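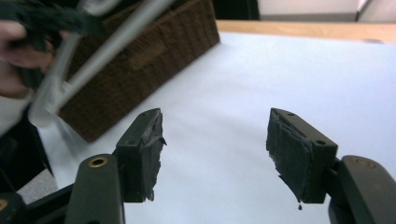 About Feslow

Feslow is a small company that teaches robots to handle ordinary household things. We record people doing simple jobs with hand-held grippers, check the recordings, and prepare them for the teams who train robot arms. We also run open days, and those are the reason most people find this page.

The company was started by Mihret Alemayehu, who had spent years repairing packing equipment and wanted to work on something smaller and slower. The first bench was set up in a spare room behind the Gebreyes print shop. We now have our own space on the second floor of the Edska building, with four benches, an office, a kitchen and a room where visitors can leave their coats.

What we do

A robot arm can be programmed to repeat a movement very exactly. It has a much harder time with a basket that has been pushed a little to one side, or a hanger that has been put down the other way around. One way of dealing with this is to show the robot many recordings of a person doing the job, each slightly different from the last. Making those recordings is our work.

The person doing the job, called the operator, holds a gripper in each hand and does everything through it. They do not touch the objects with their fingers while a recording is running. If the gripper cannot reach or cannot hold something, then the robot would not be able to either, and the operator has to find another way.

We keep the jobs short. Most of them come from the laundry, the kitchen or the desk: folding, stacking, putting things into containers, taking them out again. A full set for one job is 600 recordings. An operator works in blocks of 37 recordings and then takes a break, and after the break moves to a different bench.

Between recordings the operator or a second person resets the table by hand. Things get moved, turned and swapped. This takes up a good part of the day, and people who come to see us are often surprised by how much of the work is tidying up.

Open days

We open the workshop on the first Monday of every month except July. Doors open at 4 in the afternoon and the last visitors leave by 6:30. There is no charge. We ask people to sign up ahead of time, as the benches are close together and the room gets crowded quickly.

The visit begins with a short talk in the office. Mihret usually gives it. She explains what the recordings are for, who uses them, and what happens to a recording that goes wrong (it is marked and kept, and some of our customers want those as well). The talk has no slides.

After that, the group goes to the benches and watches two operators at work. You can stand near the table as long as you stay behind the tape on the floor. Operators do not answer questions during a recording, but they will stop between blocks and talk to you.

At the most recent open day the job on the first bench was clothes hangers. It is a good one for visitors. Everybody knows what a hanger is, and most people assume it must be easy. A hanger is thin, it is mostly empty space, and it swings when you hold it at one end. The gripper has to close on a narrow bar, and the operator has to choose which bar before reaching for it.
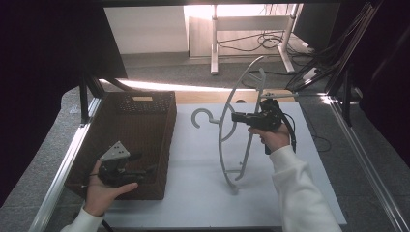
Hangers at bench one, with a gripper in each hand and the basket on the left.

The group that afternoon stayed at this bench longer than we had planned. Several people asked why the operator used two grippers for something most of us would do with one hand. A person can turn a hanger inside their fingers without thinking about it. A two-finger gripper cannot do that, so it helps to have the second one nearby to steady things or take over.

Another visitor asked about the dotted plate on top of the gripper. We use the dots as markers. They let our software work out where the gripper is and which way it is pointing at each moment, and without that the recording is only a video.

Trying it yourself

The second half of the visit is hands-on. We set out two pairs of grippers and a box of objects that are hard to break. Staff will show you how to hold the handles and how far the fingers open. Then you are free to try.

Most visitors squeeze too hard at first. The fingers close with very little effort, and a light touch gives better control. It also helps to look at the tips of the fingers and forget about your own hands. Children tend to pick this up within a few minutes. Adults take longer, and people who sew or do model building are usually quicker than the rest of us.

Children are welcome from the age of eight with an adult. The cables run along the floor and across the tables in places, so please do not let them run between the benches.

Our equipment

We build our hand-held grippers ourselves, apart from the cameras and some of the metal parts. The software that lines up the recordings is called Kalell. It was written here and we do not sell it separately.

The finger pads are the part that wears out first. They are soft so that they can hold thin and smooth things, and soft material scuffs and tears. We look at the pads at the end of each day and change them when the grip starts to suffer. A pad can look quite rough and still hold well, so we go by a pull test – the operator grips a plastic strip and a colleague pulls on it with a spring scale. Visitors are welcome to try the pull test too, and the old pads are in a jar by the door if you would like to see how they wear.

We keep the tables plain and the light even. Objects are bought in ordinary stores, in the kinds and sizes that people have at home, and we replace them regularly so that the recordings do not all show the same basket or the same cup.

Who works here

Mihret runs the company and still takes a turn at the benches on most days. The operators are employed by us directly and are paid by the hour, not by the recording. We do not ask for a technical background. People have come to us from hotels, tailoring, dental offices and school kitchens. Training takes two weeks, and for the first of those weeks nothing a new operator records is sent to a customer.

When we are hiring, the openings are posted on the notice board by the stairs and on the jobs page of this site. Coming to an open day is a good way to see if the work would suit you. It is repetitive, and you are on your feet for much of it. The room is quiet and the hours are regular.

School and group visits

Schools, colleges and clubs can book a separate visit on a weekday morning. We can take up to 16 people at a time, split between the benches. The program is the same as on an open day, with more time for trying the grippers. For older students we can add a session in the office on how a recording is checked, including a few that were rejected and the reasons why.

Please tell us when you book if anyone in the group uses a wheelchair. The elevator in the Edska building is at the back entrance, and we will send someone down to meet you. One of the benches can be lowered.

Taking pictures

You may take pictures of the benches and the equipment. Please ask operators before you photograph them. Screens in the office should not be photographed, as they may show work done for customers.

Finding us

The workshop is on the second floor of the Edska building. Use the street door and press the button marked Feslow. Parking behind the building is for tenants only during the day, and opens to everyone at 5. To sign up for an open day or ask about a group visit, use the form on the contact page. We answer within two working days.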